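15/06/2021

Floor coating trial, Drulcombe workshop, second coat

Patches 1 to 6 recoated this morning with the Mellor clear, straight from the can, no thinner. Foam roller again for 1 to 3, short nap for 4 to 6. The foam left bubbles in patch 2 last time, so I rolled slower and laid off in one direction only. Too early to judge.

Patch 5 had a soft spot near the drain from the first coat. Scraped it back, wiped with alcohol, left it an hour before recoating. Fiifi Sowah thinks the slab is still giving off moisture there and wants a plastic sheet taped down overnight before we go further. Fair point – should have done it in March. 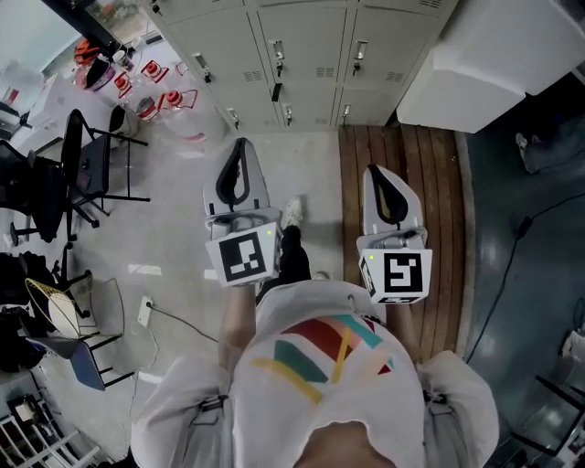
Scuff test on the old Mellance sample board: 100 passes with the gray pad, 1 kg on top. Dulled, no break in the film. Azlan ran the same board through the cart wheel test and got to 3,833 turns before the edge began to lift. He stopped there. Edge was never sealed, so I would not read much into it.

Still to do:
Tape sheet by the drain, check in the morning
Ask Dritavano for the cure times below 60 F, their sheet only gives the one figure
Wash out the short nap sleeve or throw it away
Cut new boards, edges sealed this time

Cans are on the low shelf – the one with the dented lid is already open, use that first. Next coat no sooner than tomorrow afternoon. Keep carts off patches 4 to 6 until then.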